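The Condach footbridge is closed again. Since August, no end date on the sign, just a phone number that rings out.

So the walk from Heywood to the clinic is now up to 39 minutes if you miss the light at Dader Street. It used to be a quick hop over the creek. I have knees. I notice.

Called the city. Was told the repair is "in the queue". There are 427 items in the queue, apparantly. We are item 260. Asked what item 1 was. She didn't know. 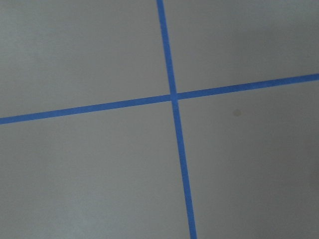
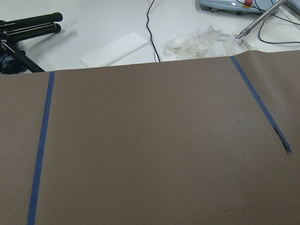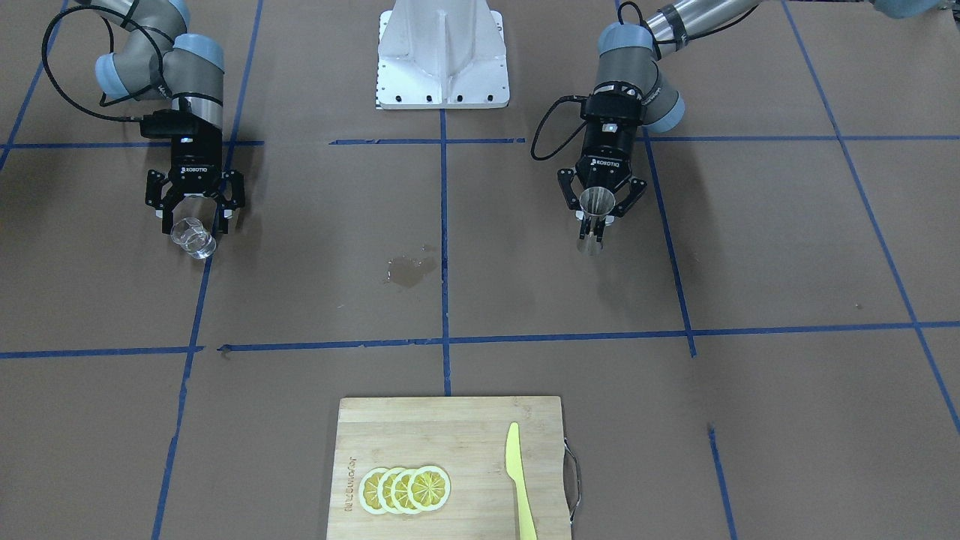

*posted by Siwan Probert, 6:40 a.m., before coffee*

Anyway. The Esis bus was supposed to cover the gap. 2 a day, both gone before the clinic even opens. Who rides that?? Saw one go by with just the driver.

What I'd like: a date. Even a bad date. And a bench on the Dader side, becuase older folks are sitting on the curb over there.

Council meets at the library this month. I'm going. Bring your own chair, they run out.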